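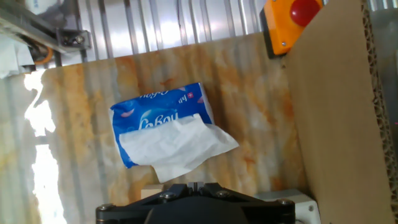
The open day at Tellov's handling lab in Bastcombe ran from 10 a.m. to 4 p.m. in November. Visitors went around in groups of 18, and I joined the second one. Fuseini Gyamfi, who runs the test cells, led the tour and took questions at each stop.

The first stop was a bench cell for soft goods. The arm has a two-finger gripper with a small camera at the wrist. The task was pulling tissues from a soft plastic pack. Gyamfi said the difficulty is the force setting. A tissue gives almost no resistance until it catches on the opening, and then the pack itself starts to move. The pack is not clamped, so the software has to estimate its angle before every attempt.

A person guides the arm through the task by hand controller, and the recordings are used to train the policy. The lab had collected 56 recordings for this task by the morning of the visit. Gyamfi considers that too few. Reflections off bare metal and bright patches on the work surface are left in on purpose, as customer sites have them too.

The second stop was the Prekero line, a conveyor with four stations for sorting pouches. It was running at reduced speed for visitors. Jérémie Carré of Jacquet, which supplies the finger pads, explained pad wear. A softer compound grips film better but picks up dust, and the pads on this line are changed every three weeks. He passed a worn set around. The difference from a new set was easy to feel and hard to see.

I asked about cycle time on the tissue task. Gyamfi would not give a figure, saying the motion planner was due to be replaced and any number would be out of date.

Parking is behind the main building. Closed shoes are required past the front desk. The next open day had not been scheduled when I left.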